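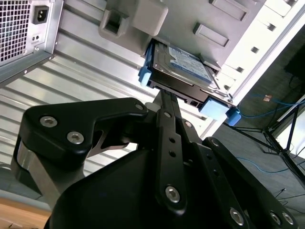 Capítulo 7
Armazenamento e montagem interna

Neste capítulo, o aluno aprende a instalar um disco rígido de 3,5 polegadas num computador de mesa do tipo torre. O trabalho prático é feito nas bancadas da oficina de Kededport e exige o gabinete aberto, o cabo de alimentação desligado da tomada e a pulseira antiestática no pulso.

7.1 Antes de encaixar o disco

O disco é preso primeiro ao suporte plástico e só depois entra na baia. Segure-o pelas laterais e não toque na placa de circuito. O modelo Eklund usado nos exercícios tem 600 GB e pede um cabo de dados SATA e um de alimentação - os dois devem ser separados antes de começar.
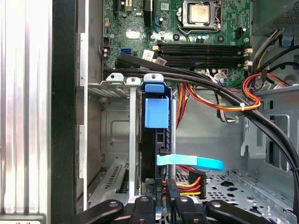 A placa-mãe concentra as conexões de todos os componentes, e convém localizar cada uma antes de ligar qualquer cabo. Comece pelo soquete do processador e siga até os encaixes de memória. Numa placa com os quatro encaixes vazios e o processador sem dissipador, como a deste gabinete, a leitura é mais fácil. A porta SATA azul fica na parte esquerda da placa. Anote a posição dela na ficha da página 137.

7.2 Organização dos cabos

Os cabos não devem encostar em ventoinhas nem forçar os conectores. Prenda-os com abraçadeiras e deixe folga na altura da baia.
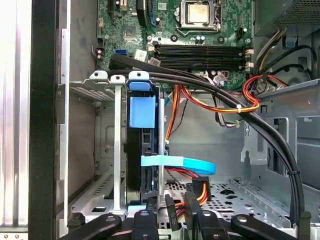 Grarkholm recomenda ligar o cabo de dados ao disco antes de fixar o suporte, pois em gabinetes estreitos a mão não alcança o conector depois. Nos exercícios 1 a 9, siga essa ordem.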